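The dishwasher is the easy part. It has a door, a rack and a fixed cycle, and it has washed plates without supervision for decades. Getting the plate from the table to the rack is a different class of problem, and it is the one Torkmont has spent four years on.

The company's test floor in Skesia runs a trial called Kütt. A robot arm is given a bin of mixed household goods and told to move them, one at a time, to a second location. The items are not fixed in place, sorted or turned to a convenient angle. An attempt counts as a success if the item leaves the bin, stays in the grip and is released where it was meant to go. Anything else is a failure, including a correct item put down in the wrong spot.

Between August and the end of the winter the team logged 2,928 attempts. The success rate over the full set was 90 percent. Povilas Juška, who runs the trial, does not regard that as a good number.

"A person clearing a kitchen counter handles 60 objects and drops none of them," he said. "At our rate you are picking six things up off the floor."

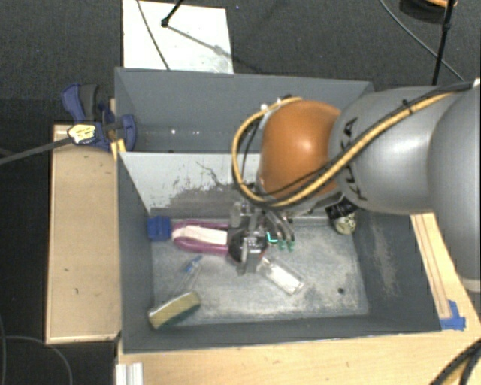 A KUKA arm over a bin of household items. The sponge lies near the corner, the clear container close to the gripper.

The failures are not spread evenly. Sponges cause little trouble: they compress, they have a matte surface, and a poor grip on one is usually still a grip. Small blocks are reliable in open space and much less so against a wall, where the fingers need clearance they do not have. Transparent items are the worst group. A depth sensor reads the floor through them or returns nothing at all, and the planner then aims at an edge that may be a reflection.

Ott Rimkutė writes the grasp planner. Her current version, Dravent, takes a second look from a different angle when confidence is low. It recovers many of the clear items, at a cost of about 9 seconds per pick. On a shop floor that delay would rule it out. In a home it might be acceptable, though a home has no clamped bin and no fixed lighting.

Shop-floor work is closer. Parts kitting uses a known list of objects, and a failed pick can be sent to a side tray for a person to deal with later. Torkmont expects to offer a kitting cell first and has set no date for a household product.

The next round of Kütt begins on 4th May. It adds wet items and cloth. Rimkutė expects the success rate to fall.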